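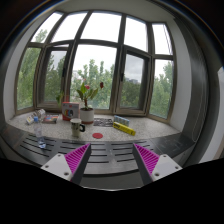
Sarine, 2019-02-07

About Havov

We make one thing and we make it with a lot of care: a hand-held gripper kit for people who want to teach robots everyday jobs. It's called the Indier. You hold it in one hand, you tidy a windowsill or pack a lunch, and everything the gripper sees and does is recorded so that a robot arm with the same fingers can learn from it later.

We love this stuff. Robots have been good at factory work for a long time, but ask one to move a mug away from a pot plant and things get interesting very quickly! Homes and small offices are full of odd shapes and things that squash. We think the best way to learn about them is to go where they are, and that's why the Indier fits in a backpack and doesn't need a robot in the room.

How we got started

Havov began in a rented workshop on Çetinkaya Lane, upstairs from a bike repair place. The first gripper was a pair of barbecue tongs with a camera taped on (we still have it, and it still picks up a tennis ball quite nicely). The second one broke. By the ninth we had something we weren't embarrassed to lend to other people, and a university lab asked if they could keep theirs. We said yes, then had to work out what to charge for it.

There are 9 of us now. Some of us come from robotics, some from industrial design, and one of us used to fix espresso machines and is the best person here with a stuck hinge.

What's in the kit

Each Indier comes with the hand-held gripper, a wide-angle camera that looks out over the fingers, a spare set of fingers, a matching pair for your robot arm, two batteries and a charger. The whole hand-held unit weighs 600 grams with a battery in it. We worked hard on that number, and your wrist will thank us after a long afternoon.

The fingers are the part we get asked about most. Each one has a white base that screws on, a dark tapered blade, and a magenta ridged pad on the inner side. The ridges give a little when they meet something, so you can hold a soft packet or a box corner without squeezing too hard. The bright colour makes the pads easy to find in the recordings, and we've grown very fond of it. Pads do wear out. You can swap a pair yourself with the small screwdriver in the lid of the case.

The wide view takes some getting used to. Straight edges bend, and a bay window seems to wrap right around you. What you get in return is context: the sill, the wall beside it and the trees outside are all there along with the job in front of the fingers, and that helps the software work out where the gripper is as it moves.

Where it gets used

Mostly in ordinary rooms. Customers have recorded kitchen counters, library shelves, a school art room and one very cluttered garden shed. Our own staff take kits home too, and the shared practice library now has 78 tasks in it, from putting a cap on a bottle to stacking boxes by size. Every kit owner can use the library, and quite a few have added to it.

Loans and repairs

If you'd like to try before you buy, we run a loan program for schools, colleges and small labs. You can have a kit for 69 days, with a setup call at the start and help by email the whole way through. The next round of loans opens in May.

Repairs are done at our own bench. Send us the serial number from under the handle and a short note about what went wrong - a photo helps too. We keep parts for every version we've sold, including the early grey ones.

Visiting us

The workshop is open to visitors most afternoons, and we're always happy to put a gripper in your hand and let you have a go. Please email first so someone can come down and let you in. Bring something awkward to pick up!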